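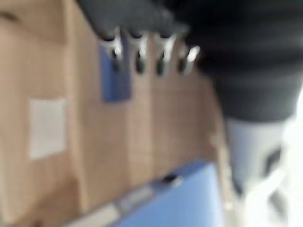

Four silver clips and one blue tag.

8/31/24

So I finally replaced my old travel bag, and I've been putting off writing about it because every time I sit down to do it I end up thinking about the trip instead. Let's see if I can do both.

We drove out to Zevdale in July. If you've never been, it's a long main street with a lake at one end and a grain elevator at the other, and a diner in the middle that closes at two in the afternoon no matter how many people are standing outside. It's 300 miles from my front door. I've been going there since I was a kid and I still miss the turn after the feed store every single time.

My old bag gave up on the first night. I'd had it for so long that I'd stopped seeing it as a thing that could break! The zipper had been grumpy since spring (I was rubbing a candle stub on it, which works great until it doesn't) and then the whole track peeled away from the fabric on one side while I was trying to get my sweatshirt out. I spent the rest of the week living out of two grocery sacks and a pillowcase. The pillowcase was fine, to be fair. I'd use a pillowcase again.

Anyway, I started shopping the minute I got home, and wow, bags have gotten expensive. I set myself a limit of 50 dollars and then watched myself look at ones that cost four times that. There's a whole world of people online who weigh their bags on kitchen scales. I read a forum thread with 3,158 replies about whether side handles matter. I didn't read all of them, but I read more than I'd like to admit, and I came away thinking yes, side handles matter a lot, mostly when you're dragging the thing out of a back seat.

What I wanted was pretty simple. I wanted it to open wide so I can see my socks. I wanted a separate spot for shoes. And I wanted something that would fit under a bus seat, because I take the bus to see my sister twice a year and the overhead racks on that route are a joke.

I ended up with a Flurby, a brand I'd never heard of, from the little Okafor store over by the post office. They had two left from last year and knocked the price down to 40 dollars. I carried it around the store for a while with my jacket stuffed inside to see how it felt on my shoulder – the guy at the register was very patient with me – and then I just bought it. It's stiffer than my old one. It also smells like a new shower curtain, and I've had it sitting by an open window for a week to air out. Baking soda in a sock helped some.

My packing hasn't gotten any better, by the way. I made a list for Zevdale and still forgot a toothbrush, and I packed three books and read the back cover of one. My sister calls my packing style "clullness," a word she made up when we were little for anything that's both cluttered and dull, and she's not wrong. Six gray T-shirts and a tangle of chargers, that's me. I'm trying a new thing where I lay everything out on the bed the night before and put half of it back in the drawer. So far I've only done the laying out part.

As for the old bag, I haven't thrown it away. The tailor on my street said a new zipper would cost more than the bag did, so for now it's in the hall closet holding winter scarves, which don't need a zipper anyway. If any of you have sewn one in by hand, tell me how bad it is. I have a curved needle and a lot of heavy thread left over from the patio cushions.

Next bus trip is coming up soon and I'll report back on the shoe pocket. I wear a size eleven, so I have my doubts.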